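Teaching a towel fold with hand-held grippers: how many demos, and why does mine keep dropping the second fold?

deldale_dan
Posted 24 September 2024

Hi all, I've been trying to teach our arm to fold a small towel and hang it over a rack, and I'm stuck. We record by hand with a pair of those grippers you hold yourself (one in each fist, no robot in the room), then train overnight. I have 332 demos so far. The first fold is lovely! The second one, where both sides have to come up together, it just sort of pinches at nothing and wanders off. Should I keep recording, or switch to driving the real arms by remote control? I'd hate to toss all that work.

Brimell_Bea

Don't toss anything yet. I went through the same thing in March with dish cloths, and my trouble was all in how I was moving. You get bored, you speed up, and by the end of the afternoon you're folding like a person with ten fingers who happens to be holding two clamps. The arm can't follow that.
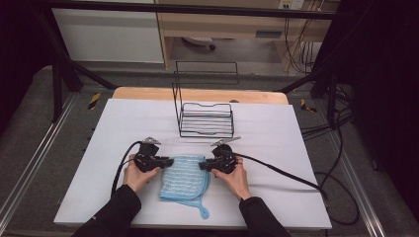 My own fix was to slow way down at the moment before the grab. I bring both grippers in, stop for a beat, then close. And please watch where you stop! With a towel folded flat like the light blue one there, I want the fingertips right beside it, left and right, nearly touching, before anything closes. If one hand gets there early and waits halfway up, the model learns that waiting halfway up is a fine place to be. Also check your cables. Mine used to tug my right wrist every time I reached across, and I had a whole batch with a funny little hitch in it.

After that I redid only the second fold, starting with the towel already folded once, and nudged it to a slightly different spot each time. I finished with 409 demos counting the old ones, and the pinching at nothing pretty much went away.

Lawal Lawal

Remote control is better. We do it at Gavlow and you see straight away if the arm can't reach. Slower to record though, up to 5 times slower for cloth.

hajji_workshop

Bea's right about redoing just the bad part. I'd add one thing, play back 2 of your oldest demos next to your newest ones before you record any more. I did that with napkins and found I'd started grabbing by the corner in the later ones when I used to go for the edge, so the poor thing was getting two different lessons. I kept the edge ones. If yours all match, then sure, go record more.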